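Serncombe Community Garden
Minutes of the spring planning meeting, 1 April 2018

Minutes of the last meeting were read and approved with one spelling fix (Castellanos Road, two L's).

Seed swap. What a turnout! We gave away 933 packets, and the tomatoes went before lunch.

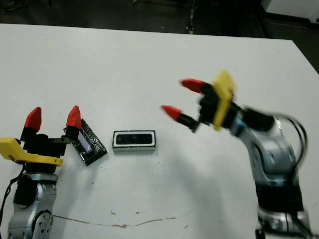

Marisol Park
Recording Secretary

Plots. All 12 new beds on the Castellanos Road side are taken, and there is a waiting list already (wonderful news). Fees stay at $50 for the season. Keys will be handed out at the gate once the water is turned back on.

Compost. The delivery comes in May, and we could really use extra wheelbarrows that morning, so please bring yours if it still 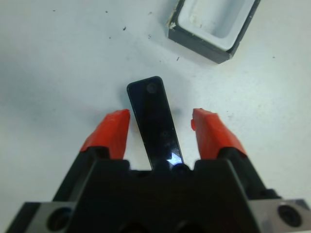
has a tire that holds air. Half the load goes to the new beds and the rest gets piled by the shed for anyone to use. The bean trellises looked so good last summer that we agreed to put up two more, and paint is welcome in any color!

Watering. Long talk about drip lines versus hoses. Drip lines won the vote for the shared beds, with a spending limit of $1000. 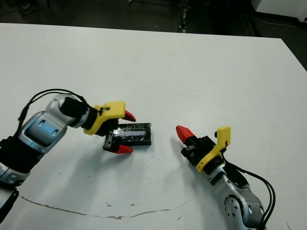 One member asked that the herb bed stay on hand watering, as the rosemary sulked all last year with wet feet. Agreed.

Pie table at the next meeting. Sign-up sheet is on the shed door.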